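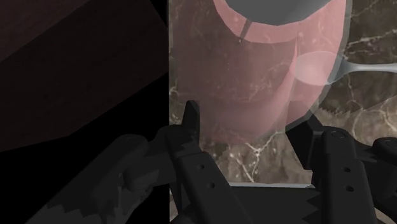

**Figure 3.** Simulated view from the gripper: a see-through pink vessel between the two fingers, with a metallic spoon lying partly behind it on the marble countertop.

### 4.2 What we ask a grasp log to say

I'll admit that when we started writing these rules, I wanted one page and one pass/fail box. Carola Kuhlmann talked me out of it, and Figure 3 is a pretty good picture of the trouble we kept running into. Look at the bowl of the spoon. You see it through the right side of the vessel, tinted pale pink, while the handle runs out to the side in its own silver-gray. So where does one object end and the other begin, as far as the label is concerned? Two sensible people can draw that outline differently and both be right.

Our first draft of the Cundeo guideline (the March version) said only that "the target object shall be fully labeled." That's fine for a cereal box. For see-through objects it left every lab to pick its own habit, and the habits didn't match. Reuter gave shared pixels to whatever was in front. Pliller gave them to whatever was easiest to recognize. I'd been doing a third thing myself, and I hadn't written it down anywhere - not my proudest moment.

The current text, frozen on 4 May 2024, asks for these items:

- **R1.** Any pixel where one object is seen through another carries both labels, front object first.
- **R2.** A fingertip seen through the target is labeled as fingertip and target. In Figure 3 this applies to part of the right one.
- **R3.** "Contact" is taken from the simulator's contact report, never judged from the view.
- **R4.** If the target runs out of view, as the vessel does at the top here, the log says so and gives the side.
- **R5.** Rendered views are marked as rendered in every file that leaves the lab.

R3 got the most pushback. In a still like this one both fingertips meet the outline of the vessel, and it's awfully tempting to write "grasped" and move on. But a still can't tell you about force, and the guideline doesn't let you guess.

We went back over our own Jakix set with these rules in hand. Of 2,612 logged attempts, 1,436 had a see-through target, and 543 of those needed at least one label changed under R1 or R2. Only 8 broke R5, all from the same export script (mine, sadly). I'd expected the jagged shadow edges on the links and the stone to cause more label errors than they did. We kept the shadow note as advice and left it out of the numbered rules - Carola still thinks it should be R6, and we come back to that in Section 5.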